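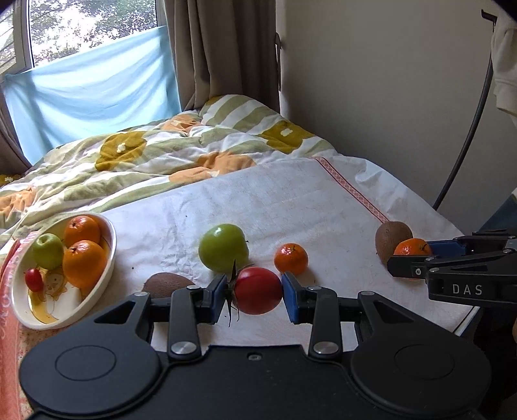 Page last changed May 23, 2018 by Ratih Goh

Print this page | E-mail this page

Setting the grip on a two-finger hand gripper

These notes cover the hand-held gripper with blue pads, as built from the Grutley drawings. Assemble the body and both finger arms first. If the arms do not swing freely, go back to the assembly page before you start on this one.

You need a small screwdriver, a kitchen scale, spare pads, and some fruit of different sizes. A tomato, a mandarin orange, a kiwi and an apple cover most of the range.

1. Back off the pivot screws until the arms drop under their own weight, then tighten each one a quarter turn. Do the left and right sides evenly or the pads will meet off center.

2. Close the fingers with nothing between them. The pads should touch along their whole face. If only the tips touch, loosen the pad screws and tilt the pads back.

3. Press one pad against the kitchen scale and squeeze. Mark the trigger where the scale reads 125 grams, then set the stop screw there.

4. Spread a cloth on something soft. A bed is fine. Fruit rolls less on cloth than on a bench, and a dropped tomato does not split.

5. Start with the tomato. Close on it from both sides at its widest part and lift it a couple of inches. Put it down and look for dents in the skin. If there are any, back the stop off half a turn and try again on the other side.

6. Move to the mandarin. It is smaller, so the fingers close further and the grip gets weaker. If it slips, shorten the return spring by one coil.

7. Do the apple last. If you cannot hold it level, the pads need replacing.

With two grippers, finish one completely before setting the other. Wai-kit Choi tried matching them side by side and had to redo both.

Wipe the pads with a damp cloth afterward. Juice makes them slick. Mine lasted 129 lifts before the left one started to peel.

Related pages
Assembling the finger arms
Cutting replacement pads
Gashi return springs, sizes and part numbers
Plullville shared workshop: bench hours in November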